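Resupply on the Serkside Way – post a box ahead or buy as I go?
Asked in Long-distance walking

I'm walking the Serkside Way northbound in April and can't settle on food for the stretch between Brorneo and Wesis. The guidebook gives it as 82 miles with one shop, and the book is old enough to mention a phone box fondly. Do I post a parcel to the hostel at Wesis or trust the shop? I eat a lot and get gloomy when I don't.

heelandtoe
Shop. Carry more than you think.

mossy_gaiters
I did it in 6 days going north and posted a box, which I regretted by the second evening. By then I had gone right off everything I'd packed so carefully at home, mainly couscous. The hostel charged me 7 pounds to hold it and then couldn't find it until after breakfast.

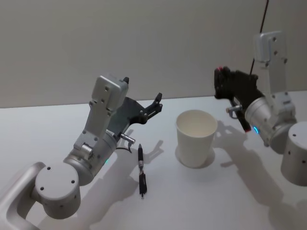 The shop is at the crossroads below the reservoir, a bit over halfway. It shuts at four and sells noodles, oatcakes, tinned fish and a surprising amount of birthday ribbon. Fill up there and you'll reach Wesis with a heel of cheese to spare. I'd only post a box if you need gas or have a special diet, and ring the hostel first – they don't read emails.

Watch the climb out of Brorneo as well. It's almost 1,000 feet straight after the bridge, and a full food bag makes it feel personal.

Rajput
Went southbound so may not apply. The shop had a good pie. There's a tap behind the chapel too, but I forget which chapel.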